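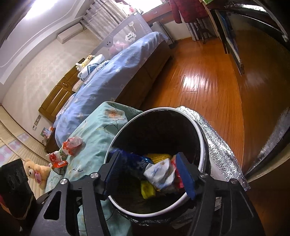

We're a tiny theater group putting up a new piece as a work-in-progress showing in February, and I need help figuring out how to run the talk afterward without it eating us alive. The piece is called Skodard, it runs a little under an hour, and the script is still changing every time we sit down with it. There's a stretch in the middle where a character goes through a bin and reads the wrappers like they're letters from home, and the prop for it is basically what you'd expect: a round bin with a white rim, a dark bag inside, crumpled packaging piled up in it, yellow, blue, red and white. I love that section. Half the cast thinks it should go. That's the kind of thing I'd like to learn from an audience, but I've sat through enough of these talks to know that what you get is one person explaining the play they would have written.

So, some background. The room is a studio space called Stirneck, which seats more people than we'll ever get, and we have it for 2 nights. No set to speak of, scripts in hand for the last section because the ending isn't settled. I wrote it and I'm directing it (I know, I know, please don't start). The venue expects some kind of conversation afterward as part of the deal, and they've left the format up to us.

What I can't decide:

Do I moderate it myself or get somebody else? I'm afraid I'll get defensive. I'm also afraid that anyone else will ask dull questions, or let it wander off.

Do the actors stay on? They'll be wiped out, and one of them has said very clearly that she doesn't want to hear what strangers think of her while she's still building the part. Fair enough. But an empty row of chairs with just me in it looks sad.

And do you hand out something on paper? A friend's company did cards and got a stack of "great job!" back, plus one drawing of a horse.

I've read a few of the official feedback methods and they all seem to want a trained facilitator and a patient crowd. Ours is going to be other theater people, parents, and whoever wandered in from the bar next door. Any advice from people who've done this for real would be wonderful. Budget is nothing. We had a 2,000 dollar grant and it's already gone on rent and lights.

paperlantern_k

Okay, I've done a lot of these, both as the writer squirming in a chair and as the person with the microphone, so here's what I'd do.

Don't moderate it yourself. I know you're worried about dull questions, so write the questions! Sit down with whoever is going to run it — a stage manager from another company is great for this, they're used to keeping time and they aren't shy about cutting people off — and give them four or five things you really want to know. Then you sit off to the side with a notebook and your mouth closed. You can say one sentence at the beginning. I usually say something like "thanks for coming, this is a draft, I'm going to listen tonight." Then hand it over.

The questions matter a lot more than the format. If you ask "what did you think?" you'll get opinions about your ending from people who haven't noticed they were bored for twenty minutes before it. Ask about what happened to them as they watched. Where did you lean in? Was there a point where you got lost, and did you mind? What do you think that character wants when she walks in the second time? You'd be amazed how useful that last type is. I had a play where I was sure everyone knew two of the characters were brother and sister, and a very nice man in the second row had spent the whole evening thinking they were divorced. He'd enjoyed it, too. I rewrote a page and a half the next morning.

Don't ask whether the bin section should be cut. I mean it. As soon as you put a cut on the table, the whole room starts editing. Ask what they remember from the middle of the show. If the wrappers come up on their own, you've got your answer, and if the room goes quiet you've got a different answer.

Keep it to 15 minutes and say so at the start. People behave much better when they know when it ends. And take a real break first! Five minutes minimum, lights up, let anyone leave who wants to leave without climbing over knees. The ones who come back are the ones who want to talk, and the actors get to go drink some water and get out of their shoes.

On the actors: let each one choose and don't make a thing of it. If your one actor wants to skip it, she skips it. I'd go further and say no actors the first night. They'll tend to answer questions on your behalf (lovingly, but they do it) and then you lose what the audience was about to tell you. If you're worried about the sad row of chairs, don't have a row of chairs. Have the moderator stand in front with one stool and keep the rest clear.

Cards are fine, but only if there's a specific thing on them. We did one that said "Write down one line you can remember" and that was it. No stars, no rating, no room for essays. It was the best feedback I've ever had and most of it wasn't the lines I was proud of. Bring lots of pencils, more than you think, because they walk off.

For the person who wants to explain the play they would have written — and you will get one, every single time — your moderator needs a sentence ready. Mine is "I want to be sure we hear from this side of the room too." Said warmly, while already walking to the other side of the room. Works on nearly everybody.

And wait before you change anything. I don't open my notebook until after the last performance, otherwise you'll be rewriting between the two nights and your poor cast will murder you.

moss_and_gaffertape

Skip the talk. Nobody likes them. Buy a few bottles of something and hang around in the lobby, people will tell you what they think whether you ask or not. If the venue insists then do five minutes and call it a conversation.

Also if you're on book for the last part use music stands, the page rattling drives me nuts.

row_f_regular

I come at this as a dramaturg (mostly for dance people these days) so take it with that in mind. I agree with nearly everything moss said, but I'd push back on keeping you completely silent. Audiences at a showing like to know what's unfinished. If you tell them beforehand "the last section is being read from the page and I'm still choosing between two endings," they'll watch more kindly and they'll listen more closely at that spot. I wouldn't say more than that. Don't tell them what it's about, please. I worked on a piece called Lino where the writer gave a lovely little introduction on the theme of inheritance, and every single comment afterward had the word inheritance in it. We learned nothing except that people had been paying attention to the speech.

One thing I'd add is to make use of having more than one night. Run them differently. First night, the moderated talk with your written questions. Second night, break the audience into small groups for ten minutes, with one person from your team sitting in each and just taking notes. You'll want groups of 6, tops. Bigger than that and two people do all the talking. The shy ones will say things in a small circle that they would never put their hand up for, and in my experience the shy ones have noticed more. Your bar crowd might surprise you here.

You don't need trained facilitators for it. You need people who can write quickly and not nod too much. Nodding is a problem! If the note taker lights up at a comment, the whole group starts steering toward whatever got the smile.

About being defensive: you will be. I'd plan around it. Have somebody else collect all the notes, type them up without names, and give them to you a week later. By then you'll have slept and you'll be able to see which things came up again and again. One person hating the middle is a Tuesday-night kind of problem, it doesn't mean anything. Several people getting confused at the same entrance is worth fixing.

I'd also write down what you think the weak spots are before the first showing, seal it in an envelope, and compare afterward. Sounds silly, but it's the only way I know to tell what you've learned from what you already suspected. And for what it's worth, I'd fight for the wrappers.

szucs_side_door

Comments

Thank you all so much, this is way more than I hoped for. I've asked a stage manager I know and she said yes before I'd finished the sentence. Going with no actors the first night and small groups the second. The envelope is already sealed and on my fridge.
paperlantern_k

Seconding the pencils. We lost every one at our last showing at the Szűcs and had to borrow a box from the bar.
moss_and_gaffertape

Is the "write down one line" card okay for a show with hardly any words? We're doing a movement piece in the spring. Would "one picture you can remember" work, or does that sound like a school assignment?
halfhour_call

@halfhour_call I'd try "one moment." We did that and people wrote some really lovely stuff, and a couple of them did draw.
szucs_side_door

Music stands get in the way of the lights if you're side-lit, so check that in tech before you commit.
blue_gel_only

Then lower them.
row_f_regular

Search the boards
Enter keywords Go

Contact us | Copyright remains with individual posters | Back to top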